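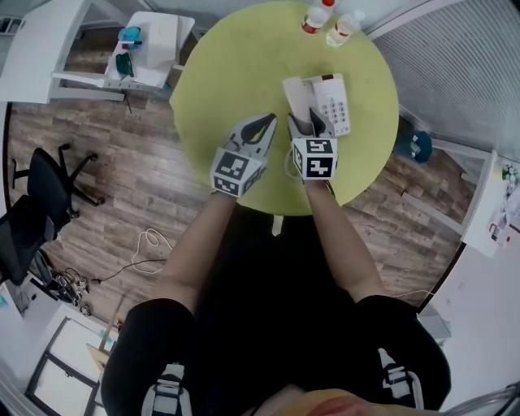 EV充電器の認証情報が平文で保存されている件、どこまで対処するべきか

カテゴリ：EV・充電インフラ ＞ セキュリティ ＞ OCPP／バックエンド

投稿者：kanjo_line
2024年8月2日

社用駐車場に普通充電器を導入し、運用を引き継いだ者です。機種はFlireroの壁掛け型、バックエンドはStistgateのクラウドを使っています。通信はOCPP 1.6J、認証はセキュリティプロファイル1（Basic認証のみ、TLSなし）で動いていました。

保守用ポートから設定をエクスポートしたところ、AuthorizationKeyに相当する値が平文で出力されました。エクスポート自体には管理者パスワードが必要ですが、そのパスワードが施工業者の初期設定のままで、台数分すべて同じ値でした。

質問は次の2点です。

1. プロファイル2（TLS＋Basic認証）へ上げれば実用上は足りるのか、クライアント証明書を使うプロファイル3まで行くべきか。
2. 充電器側のネットワーク分離はどの単位で行っているか。

回線は社内LANとは別のLTEルーターで、充電器はその配下に有線で接続しています。固定IPではありません。

投稿者：tesuri_m
返信 #1

まず管理者パスワードを全台個別に変更してください。プロファイルの検討はその後で構いません。

プロファイル1は、仕様書でもVPNなど信頼できるネットワークの内側で使う前提になっています。LTEルーターから素のインターネットに出ているなら前提を満たしていません。閉域SIMかどうかを確認してください。閉域であれば緊急度は下がります。

投稿者：Okatholm_user
返信 #2

うちは別メーカーの充電器をOkatholmの管理画面で運用しています。プロファイル2で足りるという意見です。

理由は鍵の管理です。プロファイル3にすると充電器1台ごとにクライアント証明書の発行、配布、更新が必要になります。更新に失敗した充電器はオフラインになり、現地作業が発生します。盗聴となりすましサーバーへの対策はサーバー証明書の検証で大部分が済みます。残るのは充電器のなりすましですが、AuthorizationKeyを1台ごとに異なるランダム値にすれば影響は1台に限定できます。

投稿者：p_hoko
返信 #3

>>2
その前提だと、平文でエクスポートできる件が残ります。スレ主の環境では保守ポートに触れた人間が鍵を持ち出せるわけで、TLSを有効にしても鍵の保管方法は変わりません。

プロファイル3なら秘密鍵をセキュアエレメントに入れられる機種があります。対応していない機種でファイルシステム上に鍵を置くなら、Basic認証のパスワードと大差はありません。要するに機種次第です。Flireroの該当機種が鍵をどこに置いているか、メーカーに文書で回答をもらってください。

投稿者：kanjo_line
返信 #4

ありがとうございます。確認した内容です。

・SIMは閉域ではなく通常の法人契約でした。
・ルーターのWAN側管理画面は無効になっていました。
・保守ポートは筐体内部にあり、カバーの固定は特殊ねじ2本です。開封検知のスイッチはありますが、バックエンドで通知を受ける設定になっていません。
・ファームウェアの署名検証の有無は、手元の資料には記載がありません。

管理者パスワードは全台変更しました。AuthorizationKeyの個別化はStistgate側の作業が必要とのことで、依頼中です。

投稿者：Eldana Kumsa
返信 #5

充電設備の運用保守をしています。Stistgateの構成も扱ったことがあるので、手順の面で補足します。

プロファイル変更は、OCPP 1.6のセキュリティ拡張に対応した機種ならSecurityProfileの値をリモートで書き換えられます。ただし上げる方向の変更しか受け付けない実装が普通です。2に上げて接続できなくなった場合、リモートでは1に戻せません。先に次の項目を確認してください。

・充電器の時刻がずれていないか。時刻が古いとサーバー証明書の有効期間の検証で落ちます。
・ルート証明書が充電器に入っているか。GetInstalledCertificateIdsで確認できます。
・接続先URLがwssに変わるか。プロファイルだけ変えてURLが据え置きになる実装があります。
・TLS 1.2以上の暗号スイートがサーバーと一致するか。

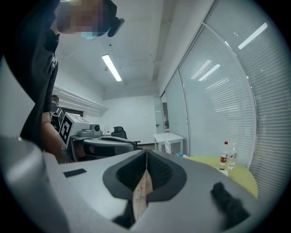 最初の1台は、必ず現地に人がいる状態で切り替えてください。再起動後にBootNotificationがAcceptedになり、ハートビートが途切れないことを見てから、テスト用のIDタグで充電の開始と停止を実行します。StopTransactionのメーター値がバックエンドに記録されるところまで見れば、1台目の確認としては十分です。

投稿者：tesuri_m
返信 #6

>>5
時刻の件は重要です。バッテリーバックアップのないRTCを積んだ機種だと、停電復帰のたびに時刻が初期値に戻ります。時刻をハートビートの応答で合わせる設計では、TLSが張れないと時刻も合わず、そのまま復帰しません。NTPが独立して動くか、事前に設定を見ておくべきです。

当方では1月の法定点検の停電後に、この状態で止まった充電器がありました。原因の特定までかなり遠回りしています。

投稿者：Okatholm_user
返信 #7

>>3
機種次第という点は同意します。ただ、物理アクセスできる攻撃者まで想定するなら、鍵の保管だけ強くしても効果は限定的です。特殊ねじを外して中を触れる相手は、コンタクタの配線にも触れます。

費用対効果の順に並べるなら、開封検知の通知、鍵の個別化、プロファイル2、ネットワーク分離だと考えます。プロファイル3は次の機種更新時の要件に入れれば済みます。

投稿者：p_hoko
返信 #8

>>7
順番に異論があります。平文のWebSocketがインターネットに出ている状態なら、プロファイル2が先です。開封検知は現地に行かないと成立しない攻撃への対策で、経路上の盗聴とは性質が違います。

それに、配線に触れる攻撃者と鍵を盗む攻撃者では目的が別です。前者が壊せるのは目の前の1台ですが、鍵が全台共通なら後者は全台を装えます。偽のメーター値を送られると課金データが汚れ、後から正しい値を復元するのは困難です。

投稿者：Okatholm_user
返信 #9

>>8
共通鍵のままならその通りです。個別化した後の話として書きました。平文接続の扱いについては、閉域SIMへの変更が先に済むなら順番は入れ替わると思います。

投稿者：nuki_saku
返信 #10

ネットワーク分離の質問に答えがないようなので書きます。

当方はWoldeのルーターで、充電器ごとにポートVLANを切っています。充電器同士の通信は遮断、外向きはバックエンドのFQDNに対する443、DNS、NTPだけを許可しています。ローカルで負荷制御をする構成の場合は、コントローラと充電器の間の通信を例外にする必要があります。ここを忘れると電流制限がフェイルセーフ値に落ち、全台が最低電流で充電する状態になります。

ログはルーター側で60日分を残しています。拒否ログを見ると、充電器がメーカーの更新サーバーらしき宛先に出ようとしているのが分かります。これを許可するかは方針によりますが、当方は更新をバックエンド経由に限定して塞いでいます。

投稿者：kanjo_line
返信 #11

>>10
助かります。うちも負荷制御は充電器間の主従構成なので、例外が必要です。現在のルーターはポート単位のVLANに対応していないことが分かり、機器の交換を含めて検討します。

>>5
1台目の候補は入口側の充電器にします。時刻はNTPの設定欄が空でした。ハートビート応答だけで合わせているようです。

投稿者：Eldana Kumsa
返信 #12

NTPが空なら、プロファイル変更の前に設定を入れ、一度主幹を落として復帰時の時刻を確認してください。設定値が保存されていても、起動直後のTLS接続がNTP同期より先に走る機種があります。再試行の間隔が短ければ問題になりませんが、失敗回数の上限で再試行を止める実装だと手動での再起動が必要です。

AuthorizationKeyの変更も同じ日に行わないほうが切り分けは楽です。接続に失敗したとき、証明書と認証のどちらが原因か、充電器の画面表示では判別できないことが多いです。サーバー側のログで、TLSハンドシェイクの失敗か、HTTPの401かを見れば分かります。

投稿者：p_hoko
返信 #13

>>12
鍵の変更を後に回すと、プロファイル1で漏れていた可能性のある鍵をTLS下でもしばらく使い続けることになります。間隔は空けても翌日までにするべきです。逆に鍵を先に変えると、新しい鍵が平文経路を流れるので意味がありません。

投稿者：Eldana Kumsa
返信 #14

>>13
順序はその通りで、TLS化が先、鍵が後です。間隔は翌日で問題ありません。長く空ける意図ではありませんでした。

投稿者：kanjo_line
返信 #15

Flireroのサポートから回答が来たので共有します。

・秘密鍵の保管先はファイルシステム上の暗号化領域。セキュアエレメントは非搭載。
・設定エクスポートで認証キーが平文になる点は仕様。現行ファームウェアではマスク表示のオプションあり。
・ファームウェアの署名検証は現行版から有効。うちの充電器は一つ前の版でした。
・プロファイル3は対応しているが、証明書の自動更新は未対応。

自動更新がないので、プロファイル3は見送ります。先にファームウェアを更新し、NTP設定、プロファイル2、翌日に鍵の個別化という順で進めます。

投稿者：tesuri_m
返信 #16

ファームウェア更新で設定が初期化されないか、リリースノートを確認してください。以前の版では負荷制御の上限電流が既定値に戻るという報告を見ました。上限電流が契約電力を超える値に戻ると、セキュリティ以前の問題になります。

エクスポートしたファイルも処分が必要です。変更前の鍵が入ったものが、施工業者のPCや共有フォルダに残っているはずです。

投稿者：nuki_saku
返信 #17

Linux系のメンテナンス端末に保存するなら、せめてパーミッションは744ではなく600にしてください。引き継ぎ資料のフォルダで、設定ファイルが誰でも読める状態になっていた例がありました。

投稿者：kanjo_line
返信 #18

共有フォルダを見たところ、施工時のエクスポートが残っていました。鍵の個別化が完了した時点で削除します。リリースノートには上限電流の記載がないため、更新前後で値を控えて照合します。1台目の切り替え結果は、このスレッドに追記します。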